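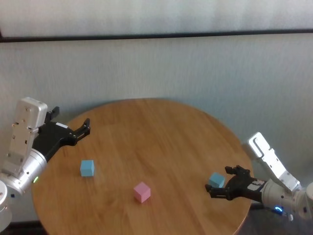 Greden, June 2022

So the arms are on the round table now, and I have been grinning at them for two weeks!

If you're new to the blog: I work at Lesar, where we pack small parts into kits for repair shops. Gaskets, clips, little bags of screws, a foam spacer between the layers so nothing rattles. A full kit has 11 layers. On a good shift our bench gets 252 kits out the door, and every one of them has been stacked by a person standing up and reaching forward. My shoulder knows the motion by heart.

The plan is for a pair of arms to take over the stacking, and before they go anywhere near a real kit we practice with cubes. Pink and light blue, three of them, on a table that used to be in the break room (we want it back, by the way). You'd think cubes would get boring. They don't! I've caught people from shipping standing there through their whole coffee, rooting for the left one. 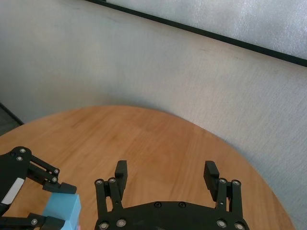 Left arm with a blue cube, the other one open and waiting.

What surprised me is how much of the job is ours. Rodrigo Barros has packed at Lesar longer than anyone on my shift, and he's the one the setup people from Zondton keep calling over. How hard do you squeeze foam before it stays dented? Which hand goes first? He had never had to say any of it out loud before, and now there's a whole notebook of it – his handwriting, my spelling. He got a new title and a raise to go with it, and I was happier about that than he was.

There are worries, sure. Our bench has six people and I asked straight out in the meeting what happens to them. The answer was that two move to checking and returns, the rest stay on mixed orders, and the hours are guaranteed through the end of the contract with Gouveia. I'd like something longer than that in writing, and I said so. Still, checking is sit-down work, and Ana with the bad knee put her name in before the meeting was over.

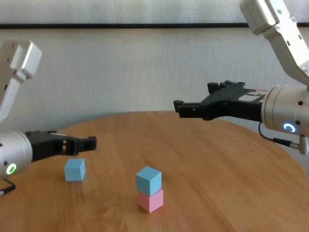 I've been learning the start and stop routine myself, plus how to reset a run when the blocks end up somewhere silly. My first morning I was so careful it took me half the shift to do 2 of them. Now I can set up the next one while talking, and I've started having opinions (strong ones!) about where the starting spots should be. The Zondton people write those down too, and they changed one because of me.

Next up is real foam spacers, then empty kit boxes, and if that goes well we get a trial batch of 200 kits later this summer. I've already asked to be on that shift.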